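Collecting by hand: notes for the Plotis talk
February 2022
Slot is 30 minutes, leave time at the end for people to try the tool

Opening

Good morning, and thank you for coming to a talk with the word "data" in the title. I promise most of it is about picking things up.

Start with the question I get asked most. Why would you build a gripper and then leave off the robot? Let them think about it for a moment before the next slide.

The answer is that people are wonderful at this job already. Hand anyone a pair of jaws on a handle and they will be lifting small things off a table within a minute. They slow down at the right moment, they come in from the side if the front is awkward, they have another go when something slips. All of that is what we want the learning system to see, and the quickest way to get it is to let a person do it with the same fingers the robot will use, and record from the tool while they work.

What we have so far

We call the project Tuvis. The collection now stands at over 2000 examples, nearly all of them tabletop jobs: pick up, put down, push aside, turn round, hand over. (Say this slowly, people like to write the number down.)

One example is one attempt, from the moment the tool comes up off its rest to the moment it goes back. We keep the misses. I will come back to that, it is my favourite part.

A point to make with some energy here: the camera rides on the tool. It sees the fingers and whatever is past them, and that is the whole of what the system gets. No view of the room, no view of the person's arm. When you collect like this you have to learn to think from down there, between the fingers, and it changes how you lay out a table.

Slide: what the camera gets

Leave this one up for a while and let them look before talking.

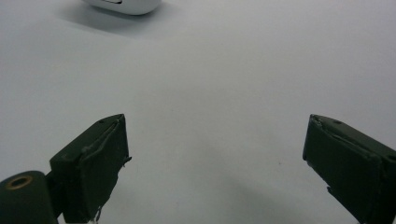 Slide 5. The view from the tool: open fingers, bare table, something white at the far side.

Points to make:

First, look how much of it is table. People who are new to this tend to worry that such a stretch is wasted, and I love showing it to them for that reason. The approach starts out here. The system has to learn what to do while the thing it may want is still a long way off and only partly in sight. If we trimmed every recording down to the moment of the grasp, we would teach it to close its fingers beautifully and never how to get there.

Second, the white thing at the top. Ask the room what it is. Somebody will say a computer mouse, somebody will say a little case, and I am not going to settle it for them from this slide, as only the bottom rim shows. The system is in the same position. It has a curved edge, a thin dark line and a soft shadow to go on. A few centimetres of travel and it would have far more. That is a lovely thing to have in the data, a view that gets better when you move.

Third, the fingers themselves. The covering is creased, it has lifted in places and there are frayed bits on the left one. Wear changes how the fingers look to the camera, and the robot's fingers will wear too, so we want a spread of ages in the set. Fresh covering, middling covering, covering that has seen some life. Write down which it is when you begin a session. It takes a few seconds and it saves an afternoon of guessing later on.

Fourth, the shadow under the tool. Very soft here. Under a desk lamp it is hard and dark and it moves about with your hand, and the early model got terribly interested in it. More on lamps below.

How a session runs

We settled on 30 attempts a session. We tried longer ones and the movements went flat, everybody started doing the same neat swoop from the same corner. Short sessions keep people curious.

Between attempts, move something. The object, the place where you stand, the height you start from. Any change will do, as long as it is a real one.

Go at your own pace. People slow right down when they know they are being recorded, and then the model learns to creep. Tell your collectors to move as they would if they were tidying up.

Three people on three different tables is better than one person for a whole day. Our best single week came from the Valderrama workshop, where they simply passed the tool along the bench after lunch. Every pair of hands had its own habits and you could see it in the recordings straight away. Marvellous stuff.

Misses

(Slow down, this matters.)

A miss followed by a second try is worth a great deal to us. The first model had seen only clean grasps, and when it missed, it carried on and solemnly placed nothing at all in the tray. After we put the misses back in, it began to stop, open up and go round again. I made a noise when I saw that. I would like you all to have that moment with your own setup.

So please don't delete them. Mark them, keep them, send them in.

Lamps, quickly

Window light, ceiling light, one lamp, two lamps. Change it every session and make a note. The Pitach tables were all collected under one ceiling fitting and we are still making up for it.

What comes next

Drawers and lids in March. After that, soft things, cloth mostly, and I have no idea how well it will go, which is why I want to start.

There are 3 tools on the table by the door. Please come and have a go with one, and ask me anything while you do.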